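9. Januar 2018

# Alte Rechner bekommen bei Privis eine zweite Runde

Wer im Oktober schon einmal beim Reparaturnachmittag von Privis war, der weiß, wie schnell dort ein Abend vergeht, wenn erst einmal ein Gehäuse offen auf dem Tisch liegt. Nun geht es endlich weiter! Die Werkstatt hat über den Winter eine ganze Reihe ausgemusterter Bürorechner von der Firma Wivgate übernommen, und die sollen geprüft, gereinigt und an Familien in Vustby weitergegeben werden, die gerade keinen Computer zu Hause haben. 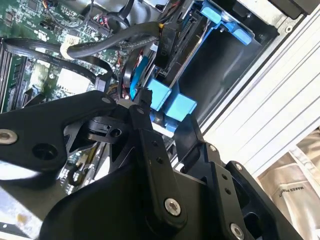
## Erst schauen, dann stecken

Begonnen wird immer mit den Kabeln. Rafsan Roy, der die Nachmittage leitet, lässt sich dafür gern viel Zeit, und das tut der Sache gut: Ein Stecker, der nicht richtig sitzt, hat hier schon so manchen Rechner völlig zu Unrecht auf den Schrottstapel gebracht. „Ich schaue lieber zweimal hin“, meint er, und wer neben ihm sitzt, bekommt gleich noch die Geschichte seines ersten eigenen Rechners dazu (die ist lang, aber schön).

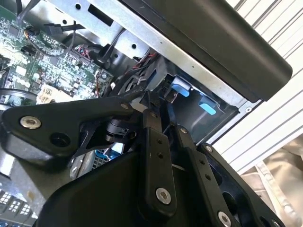

Für die Weitergabe hat die Druckerei Witkowska mehr als 2000 Begleitkarten gespendet, auf denen Speicher, Festplatte und Prüfdatum eingetragen werden. Was einmal auf den Bauteilen selbst klebt, so wie das weiße Etikett auf der grünen Hauptplatine, bleibt übrigens dran, auch wenn der Aufdruck nur noch blass ist. Die ersten fünf Geräte sollen noch in diesem Winter ausgegeben werden. Mitmachen darf jeder, Vorkenntnisse braucht es keine, und Schraubendreher liegen in der Werkstatt bereit.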